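June, morning, Rarura app notebook

Carrying on from the sync mess. Summary for Dineo, who was off while most of it happened, and for me when I've forgotten it.

The complaint: a crew member fills in an inspection form offline, drives back into coverage, and the form shows up twice in the office view. Sometimes the second copy is missing its last page of answers. Mokgethi depot reported it first. Plerau have it as well but had been deleting the extras by hand and didn't mention it.

What I had assumed was a double tap on Submit. The button does stay live for a moment after the first press on the older tablets, so it was a fair guess. I put a guard on it and sent a build to Mokgethi. Duplicates kept coming. The guard stays in because it's correct anyway, but it wasn't the cause.

Next I pulled the outbox table off one of the Mokgethi tablets. 3,331 rows. Most of them were marked sent and should have been cleared by the nightly cleanup. The cleanup job is scheduled for 2 a.m. and only runs if the device is charging and on wifi. These tablets live in the ute and charge off the lighter socket, so they are never both. Logged as a separate ticket. It's slow, it isn't losing anyone's data, and I don't want it mixed up with this one.

Inside the outbox, the duplicated forms have two rows each with different client IDs. So the server is doing what it's told. It sees two forms and stores two forms. The ID is being generated twice on our side.

Traced it to the draft restore. When the OS kills the app in the background, we rebuild the draft from the autosave file. The autosave holds the answers but not the ID, and the restore code makes a new one if it finds none. If the original draft had already been queued before the app was killed, we end up with the queued one and the restored one. The user opens the app, sees a form that looks unfinished, presses Submit again. Autosave writes on page change, so whatever they typed on the last page isn't in the file. That explains the missing answers.

Reproduced on the bench:

- flight mode on
- fill in form to last page, type something in the notes field
- submit, see "waiting to send"
- kill the process from the debugger (swiping it away doesn't do it, that path clears the autosave)
- reopen, draft comes back with notes blank
- submit again, flight mode off
- two records on the server

Got it every time on both tablets. Does not happen if the form is a single page, which is why none of our test forms ever caught it. Our test forms are all single page. Need to fix that.
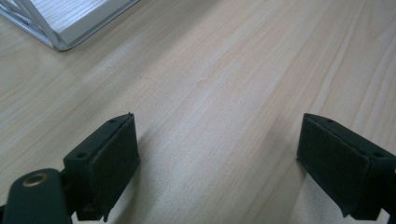 *Bench, before lunch.*

Options I wrote down:

a) Save the ID in the autosave file. Small change. Restored draft would have the same ID as the queued one and the server would treat the second submit as an update. Problem: the second submit has the blank notes field, so the update would wipe the good answer. Worse than a duplicate.

b) Delete the autosave when the form is queued. We already do, in theory. The delete is called after the queue write returns, and the screen's autosave timer can fire in between and write the file again. I put logging around it and can see the rewrite happen. If the app is killed before the screen is torn down, the file survives.

c) On restore, check the outbox first. If there's a queued form with the same ID, drop the draft.

Jacobus reckons do (a) and (c) together and leave (b) alone. His argument is that (b) is a timing fix and someone will break it again the next time the screen is refactored. I think he's right, but I've also stopped the timer before the queue write. It was one line and there is no reason for it to be running at that point.

So the change is:

- ID is created when the form is opened, not on first save
- ID goes in the autosave file
- on restore, look up the ID in the outbox, including rows marked sent
- if found, discard the draft and show "This form has already been submitted"
- autosave timer stopped before queueing

The "including rows marked sent" part depends on those rows still being there. Once the cleanup ticket gets fixed they'll be cleared overnight, and a draft that survives longer than that would come back. Unlikely but possible if someone leaves a tablet in the glovebox over a long weekend. Jacobus suggested keeping just the IDs in a small separate table with no expiry. Cheap enough. Added it to the cleanup ticket with a note that it must go in the same release.

Old autosave files with no ID: on first launch after the upgrade there may be some lying around. For those we can't match on ID, so I compare form type, site and start time against the outbox. If all of them match, discard. If not, restore as before with a new ID. A few duplicates might slip through on upgrade day. I'll let both depots know.

After lunch

Ran the bench steps again on the new build. Killed the process at each of these points: before the queue write, during it (breakpoint), after it, and after the sync had finished. One record on the server each time, notes field intact. Killing it during the write left the draft and no outbox row, which is the behaviour we want. The draft is restored with its ID and the user submits it normally. The notes field was blank in that case because it hadn't been autosaved, so there is still a way to lose the last page. Changed autosave to write when the field loses focus as well as on page change. Typing and then killing the app without leaving the field still loses that field. Living with it for now.

Photos: attachments are keyed to the form ID and I forgot about them until Dineo asked. In the old code the restored draft pointed at the same photo files as the queued one, and whichever uploaded first deleted the local copies. The other was left retrying forever. I'd bet that accounts for the "stuck on uploading" reports from Plerau. Should go away with the rest of it, but the tablets that are already stuck won't clear themselves. Need a way to cancel an upload from the settings screen.

Renda (the staging server) was rejecting updates with a version error for part of the afternoon. That turned out to be an old schema on it and nothing to do with this. Dineo redeployed it and it's fine.

To do:

- multi-page test form, with photos, added to the regular run (me)
- cancel upload button (Dineo)
- ID table and cleanup conditions, same release (Jacobus)
- script for the office to find existing duplicates. List them only, no automatic deleting. Someone at the depot has to look at which copy has the full answers
- ask Mokgethi for a second tablet's outbox to compare
- check whether the timesheet module uses the same restore code. I think it was copied from this one before autosave was added, but haven't looked

Build is on the internal channel. Mokgethi get it first, Plerau once the cancel button is in.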